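Trestmont Public Library, Programs Office

1/ The Trestmont Public Library announces changes to its cookbook lending program, effective in June. Please read the full thread before placing a new hold.

2/ The loan period for cookbooks moves from two weeks to three. Renewals remain limited to one per title. The collection now holds 600 titles, of which 208 are in a language other than English.

3/ The Saturday recipe hour will cover sauces and condiments. Registration is required and opens at 9 a.m. at the second-floor desk. 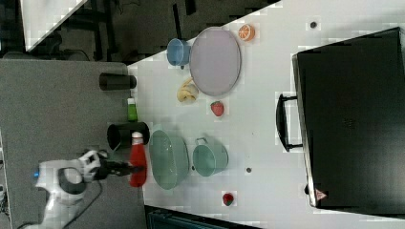
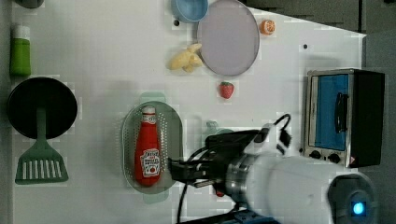

4/ Stained or water-damaged books should be handed to staff at the desk. Do not use the outdoor return for these items. Fees are assessed under the existing schedule.

5/ Donated community cookbooks are accepted through the end of the month. Spiral-bound and handwritten volumes are welcome. Magazines cannot be taken.

6/ Questions about donations go to Celina Jasińska, Collections. Questions about the recipe hour go to Zuzanna Gajewski, Programs. The Huanca Street branch will follow the same rules.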